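Jul 19, 2018

Vendors of two-arm benchtop kits like to talk about payload and repeatability. After reading through the Clallberg grocery-packing kit documentation, and a good deal of what Rernham publishes for its competing cell, I think both numbers are close to irrelevant for the people buying these things. A carrot doesn't need tight repeatability. A tote bag with soft sides needs something else, and neither data sheet has a line for it.

The kit task is simple to state. Produce sits in two baskets, a canvas tote stands near them, and the arms move items into the tote.
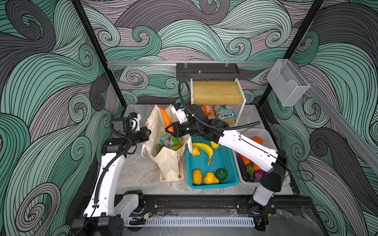

## The bag is the hard part

A rigid bin has a fixed opening. Canvas creases, leans and folds inward when something brushes the rim. Once an arm has a gripper inside the mouth of the bag, its wrist and cable are in there too, or close to it, and the second arm has to work in whatever space remains. Clallberg quotes reach for each arm separately. I would trade that page for one figure giving the usable overlap at tote height with both wrists present.

Anoma Gamage, who wrote the integration notes for the Miah controller, argues that the second arm should be treated as a fixture: hold the rim, do nothing else. I agree for training purposes. It costs throughput, but a buyer who wants throughput should be looking at a different class of machine. Her notes suggest 200 packing cycles before changing any parameter, and I would keep to that.

## Baskets and the order of picks

The two baskets pose different problems. Fruit laid out with gaps can be taken in nearly any order. A packed basket can't. Long items such as eggplant lie against their neighbors, and a parallel gripper needs clearance on both sides before it closes. The default pick planner ranks items by detection confidence and ignores clearance, so it will happily choose the most visible item over the most reachable one.

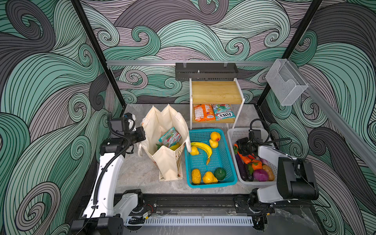
Clearance ranking is available as an add-on module from Ilholm at $210 per seat. It ought to be in the base software. Anyone evaluating the kit without it is evaluating the wrong product, and anyone comparing it with Rernham should check that both cells run the same ranking rule.

Two further complaints. The grip force setting has 10 steps with no units, which makes it useless for comparing results between sites. And the manual specifies artificial produce for acceptance testing but says nothing on surface finish, even though a glossy eggplant and a matte potate substitute load the fingertips differently.

I would still buy the Clallberg kit over the Rernham cell, mainly for the open joint logs. I would budget for the Ilholm module from the start and ask for the force table in newtons before signing.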